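Lining kitchen drawers, is plain paper a dumb idea?

Forum > Around the House > Kitchens and Storage

plumtart279
Joined in June, mostly lurking

Hi all. I've been emptying out the kitchen drawers in our new place (new to us, the house is older than I am) and the bottoms are stained and a bit fuzzy and I don't love the idea of putting forks on them. My grandmother lined every drawer she owned with plain white paper and swapped it twice a year. I bought a big roll of the stuff for the kids to draw on and now I'm eyeing it for the drawers.

My husband thinks it will be a mess in two weeks and wants the rubbery grippy liner. I can't stand that stuff, it leaves a waffle pattern on everything and crumbs get down in the holes and live there forever.

So, plain paper in drawers. Who does it? Does it slide around? Do I glue it down? There are eight drawers and I'd like to do them all the same way and be finished with it.

----------

MossyGutter

I do it! Have for years. Don't glue it, please don't glue it. Whoever glued the paper in my last kitchen is on my list. I was in there with a putty knife and a spray bottle until midnight and the wood came up with it.

Cut it a hair bigger than the drawer, crease the edges up against the sides, then trim along the crease. A snug piece stays put by itself, at least under silverware.

----------

Bart De Graaf

I'm with the husband. Paper in a kitchen drawer is fine until someone puts a spoon away damp, and someone always puts a spoon away damp. Then you have a wrinkle, and the wrinkle catches the tray every time you push it in, and by fall you have torn paper bunched up at the back.

I used the Illeck liner, the smooth kind with no holes. Wipes clean. Lasted through two kids and a rental tenant.

----------

plumtart279

Ooh, smooth with no holes I could maybe live with. Is it shiny? I saw some at the store that looked like a shower curtain.

@MossyGutter how thick is yours? My roll is regular drawing paper I think. It isn't as heavy as a grocery bag, but it doesn't tear if you look at it either.

----------

Bart De Graaf

It's a little shiny. My wife says the drawer looks like a diner booth. I don't see it.

----------

MossyGutter

Diner booth, ha! Now I kind of want it.

Mine is heavier than printer paper, I couldn't tell you the weight. Whatever the craft place had on a roll. For the utensil drawer I double it up, and when the top piece gets gross I pull it out and there's a clean one already waiting. Lazy but it works for me.

----------

Salim Rugemalira

Butting in on the damp spoon question. I lined mine with freezer paper, shiny side up. Cheap, comes on a roll, shrugs off a wet spoon. It does want to curl back up for the first few days, so roll it backwards on itself and leave it overnight with a rubber band around it.

I'd also say sort out the drawer bottoms before you cover them. If they're fuzzy that could be old water damage. Light sanding, a coat of shellac, let it dry properly, then line. Otherwise you're just putting a clean sheet on a dirty bed.

----------

Bart De Graaf

Shellac and sanding for a drawer bottom, under a liner, where no one will ever look. Come on, Salim. She wants to put the forks away.

----------

Salim Rugemalira

She said stained AND fuzzy. Fuzzy is the part I'd deal with. Ten minutes a drawer.

----------

Bart De Graaf

Ten minutes a drawer plus drying plus having every drawer you own stacked in the living room. I've done this job. My Bravik cabinets had the same thing and I vacuumed them, wiped them down, and put the liner in. Still fine.

----------

kettle_and_co

Has anyone mentioned mice, because the first thing I'd want to know about an old kitchen with stained drawers is whether they're mice stains. Not trying to scare you!! But have a sniff.

----------

plumtart279

Well I had a sniff. It smells like cinnamon and old rubber bands. I'm calling that a no on the mice.

The stains look like somebody's vanilla extract and maybe some shoe polish. One drawer has a perfect ring from a jar. I'm weirdly fond of the ring, I might leave that one bare.

Sanding... Salim, I hear you, and I did run my hand along the worst one and got a splinter, so you win on that one drawer. The others I'm going to scrub and leave open to dry and see how they feel.

----------

MossyGutter

Scrub them with as little water as you can get away with, wrung-out rag. And then leave them longer than you think. I put paper down too early once and got that lovely musty smell in the dish towels.

Also what are you cutting with? Scissors on a long piece drove me nuts. I got a Tratano rotary cutter from the quilting aisle and a metal ruler and it's a whole different job. You need something under it, mind, or you'll score the table.

----------

kettle_and_co

Seconding the rotary cutter. Although I just use a box knife with a fresh blade and I've never felt I was missing out.

----------

Salim Rugemalira

Box knife works if the blade is new. An old blade drags, the paper puckers ahead of it, and you end up with a little ragged nibble at every stop. Rotary for long cuts, knife for the corners.

Make a template from newspaper first too. Old drawers aren't square. Mine were off by enough that a perfect rectangle left a gap down one side you could lose a toothpick in.

----------

Bart De Graaf

On the newspaper template we agree. Mark the calendar.

----------

plumtart279

Okay, update! I read all of this out loud to my husband at breakfast and he has formally withdrawn the rubbery stuff from consideration, so thank you for that.

The plan now is plain paper in the shallow drawers (silverware, towels, the one with birthday candles and dead pens) and Bart's diner booth liner in the deep one under the stove where the pans go, since they scrape. Salim's freezer paper is my backup if the silverware one goes wrinkly on me.

I've been working on the kitchen table with the paper spread out flat. I tried the floor first and my knees had opinions. The roll fought me a bit so I left the sheet under cookbooks for a while, and that took most of the curl out.
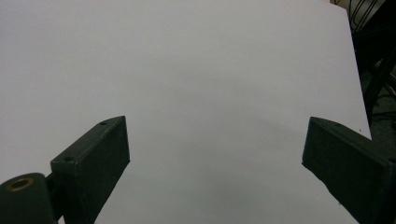 The other thing I wanted to ask is whether people bother running it up the sides. My grandmother's went up an inch or so all the way around, like a little tray, and I remember her folding the corners the way you'd wrap a gift. It looked so neat. But then crumbs must get in behind the fold? I can't remember and she's not here to ask, and my mother says she has never lined a drawer in her life and isn't about to start.

----------

MossyGutter

Plain white, I love it. Everybody buys the busy patterns and then you can't see the crumbs until there's a colony.

I don't run it up the sides. Tried it and the fold softens after a while and flops inward, then the silverware tray sits on it crooked. Flat and snug for me. But if it's your grandmother's way then do one drawer like that and see! It's paper, you've got a whole roll.

----------

Salim Rugemalira

If you do go up the sides, score the fold first with the back of a butter knife and a ruler. Crisp fold, stands up much longer. And cut the corners out instead of gift wrapping them, the layers get bulky and the drawer bottom feels lumpy right where you're reaching.

----------

kettle_and_co

My aunt did the folded sides and she'd tuck a bay leaf in each corner. For bugs supposedly. No clue if it did anything but the drawers smelled great.

----------

Bart De Graaf

It did nothing. I had bay leaves in the pantry for a year and the moths used them as furniture.

Paper looks fine. I'll give you that a plain sheet looks better than mine does. Check back with us in four months when somebody's put the ladle away wet.

----------

plumtart279

Bart I will report back in full on the ladle.

Trying the folded sides on the towel drawer with the butter knife trick, and flat everywhere else. Got the template done for the silverware drawer and you were all right, it's a wonky shape, wider at the back by a good bit. I'd have cut a rectangle and blamed the paper.

Bay leaves, I kind of want to, just for the smell. I have a jar from Brito that's been open since before the move, so they may smell of nothing at all by now.

----------

kettle_and_co

Crumple one and see. If it just crunches, get new ones.

----------

MossyGutter

And write the date on the underside of the paper! Pencil, in a corner. I never remember when I last changed mine and I always think it was more recent than it was. Found one from before we got the dog.

----------

plumtart279

Pencil date, done, good one. The kids want to draw on the undersides too so I think every drawer is getting a secret dinosaur. The silverware one already has a very long one with a hat.

Off to buy a new blade for the box knife before the hardware store closes at 6.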